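Brastham Home Board > Kitchen & Storage > Wire plate racks: does anyone keep one longer than a year?

Thread started October 25, 2025
2,158 views

gravelspoon
Posts: 3,247
I keep seeing these thin wire racks recommended for plastic plates and I don't buy it. The pitch is that you stand the plates on edge, they take up less room than a stack, and you can grab any one you like. Mine are the plain round colored kind and I've set them up on a white table to give it a fair try. So far I think a stack wins.

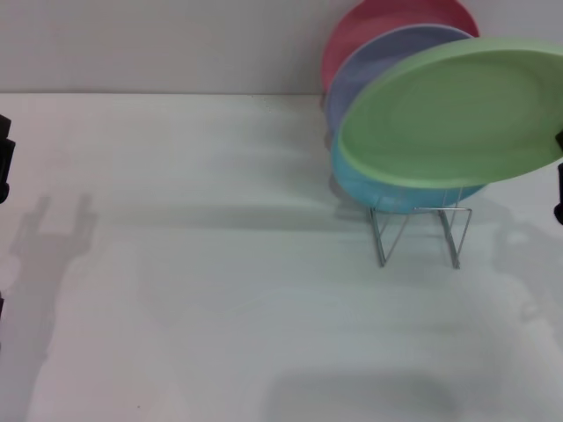 Four plates, one wire rack, green at the front.

My complaint is simple. The plates lean on each other. The pink one at the back ends up against the wall, so it's the wall doing part of the job I paid the rack to do. If I wanted my plates leaning on a wall I could have had that for free.

tuppence_b
Posts: 12
Is that the Wedmont one? I had a Wedmont and the plates leaned in that too. Pull it forward a few inches and see if the back plate still stays up. I'd bet it does.

gravelspoon
Not a Wedmont, no. It came with no name on it that I could find. And if I pull it forward I lose more table, which was the whole selling point.

oldradiator
Posts: 20
You're judging a rack by the wrong plates. These things are made for stoneware. A heavy plate sits down into the wire and stays there. Plastic weighs nothing, so it tips toward whatever is next to it. I've used a Namemero rack since May with ordinary dinner plates and I have no complaints whatsoever.

marrowfat
"No complaints whatsoever" since May is not a long test. Come back when the coating has gone.

oldradiator
It has no coating, so I'll be waiting a while.

marrowfat
Then come back when it rusts. My last one left brown marks on the shelf and I never got them out.

gravelspoon
Stoneware may well behave better, but the box for mine said "all plates." I'm allowed to hold them to that. The other thing is getting at them. Everyone says you can pull any plate you want. You can pull the front one. I took the green off and laid it on the table and fine, no trouble.
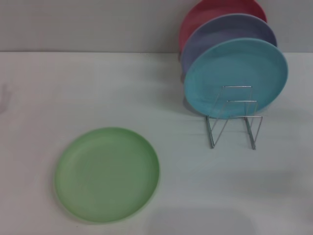

Try that with the one at the back, though. When I go for it, the others want to come along, and I end up holding the row with one hand and pulling with the other. With a stack I lift the top ones off and I'm done. Same two hands, and the stack doesn't need a gadget.

tuppence_b
I don't agree. With a stack you have to lift everything above the one you want. In a rack you at least see the colors. My kids each want their own color and they can spot it without asking me.

gravelspoon
I can see the edges of a stack too. They're colored all the way through.

tuppence_b
From kid height, inside a cupboard? Come on.

gravelspoon
OK, I'll give you the cupboard. On an open table I still don't see it.

sproggins
Posts: 12
What about drying? Sproģis sells theirs as a drying rack first and storage second. I wouldn't leave plates in it all week but for an hour after washing up it's better than a towel.

marrowfat
Where does the water go? There's no tray under the one in the first picture. It goes on the table.

sproggins
So put a tray under it.

marrowfat
And now it's a rack and a tray, and we're up to two things to store four plates.

oldradiator
You two would argue with a teaspoon. Try it with heavier plates, gravelspoon, and report back.

gravelspoon
I'll borrow a few of my sister's this week. I'm not expecting much.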